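Flundlow opens second repair and reuse center
Last updated: 4 Aug 2023

Flundlow, which runs the town's repair and reuse service, has opened a second center in the former Lokwood furniture store. Residents can bring in household goods for repair, or donate working items for others to take home at no charge.

The first center opened in November and has handled 3036 items since then. Lamps, toasters and radios made up the largest share, followed by toys and games.

"People were waiting nearly 10 days for an appointment," said Ecaterina Roman, director of Flundlow. "The new site should shorten that. It also has room for the larger things - chairs, bicycles, vacuum cleaners - that we had to turn away before."
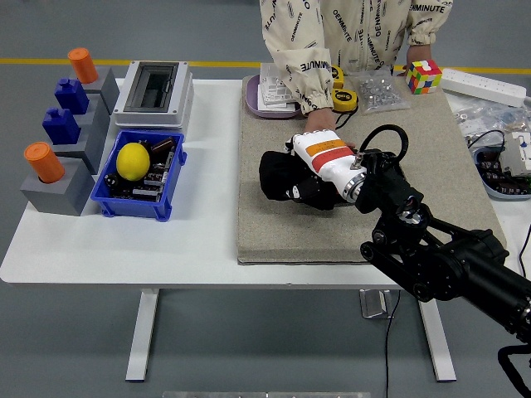
What residents can bring

The center takes small appliances, bicycles, furniture that one person can carry, and toys with all their parts. It does not take refrigerators, mattresses, paint or car batteries. Each household may bring up to 8 items per visit. Labor is free, and residents pay only for replacement parts.

Fabian Trummer, who manages the new center, asks visitors to bring the power cord or charger that goes with each device. Items that cannot be repaired are sorted by material, and electronic waste is passed to the recycling firm Prondix.
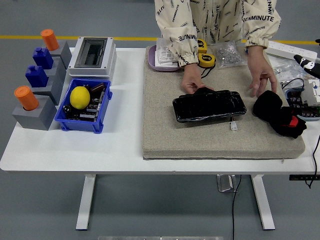

Do I need an appointment?
Appointments are needed for repairs only. Donations are accepted at the side entrance whenever the center is open.

Repair appointments can be booked by phone or at the front desk of either center. Press inquiries should be sent to Burgi Marti at the Flundlow office.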